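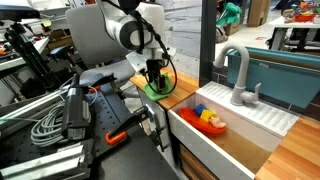

Stukar Public Profiles: Data Card

Summary

Stukar Public Profiles is a text collection of 3391 short biographical articles about models, actors, singers and television hosts. It was compiled by the Fodel editorial archive for the study of how entertainment writing presents family background.

Contents

Each record holds the article text, a headline, the subject's main occupation and a family field. The family field takes one of 3 values: parent named, sibling named, or none. Articles shorter than 1000 characters were left out. Comments and advertising text were removed.

Sources

All articles first appeared in Fiore, a lifestyle magazine, and are included with the written consent of its publisher, Ovance.

Annotation

Labels were assigned by Madhu Nautiyal and Nisha Bisht. Disagreements were settled by Rosimeire Falcão. An article that names both a parent and a sibling is labeled under parent.

Known limitations

Fashion is heavily represented, and musicians appear less often. Ages and job titles reflect the time of writing and have not been updated. Stage names are kept as printed, so one person may appear under more than one name.

Privacy

Home addresses, school names and the names of minor children have been removed. Removal requests are processed within 20 days of receipt.

Maintenance

Last revised 12th March. Corrections should be sent to Anathi Ngcobo, and licensing questions to Mohit Rastogi. The next release is planned for September.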